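5.3 Loss of grip during mug handling

The most frequent fault in the Kiltell trials was rotation of a held object about the contact line of the fingers. Of 895 attempts on the tabletop tasks, 77 were stopped for this reason. The tasks used ordinary kitchen items, including a double-walled glass cup of coffee beans, a teaspoon and a dark blue mug lifted by its handle (Figure 8). The handle grasp places the mug's center of mass well to one side of the fingers, so any drop in closing force lets the body swing.
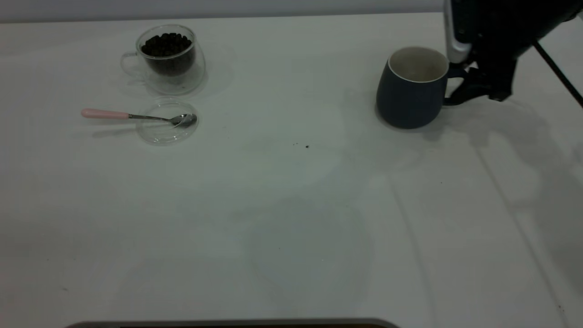 Figure 8. Handle grasp on the mug, with glass cup, clear dish and teaspoon on the table.

We first suspected the grasp planner. Replaying the logs showed that planned and executed finger positions agreed in all but eight of the stopped attempts. In the others, motor current fell shortly after closure while the controller still reported a firm grip. Krasniqi traced this to the hold routine, which reduced current once finger speed reached zero and did not check it again during the lift.

The safety stop did not catch the fault. It monitors arm torque, and a swinging mug stays below the threshold - the arm therefore continued at full speed toward the release point. We added a second current check after the first 2 cm of lift and lowered arm speed for all handle grasps. The threshold itself was left unchanged for the Malldale trials in Section 6.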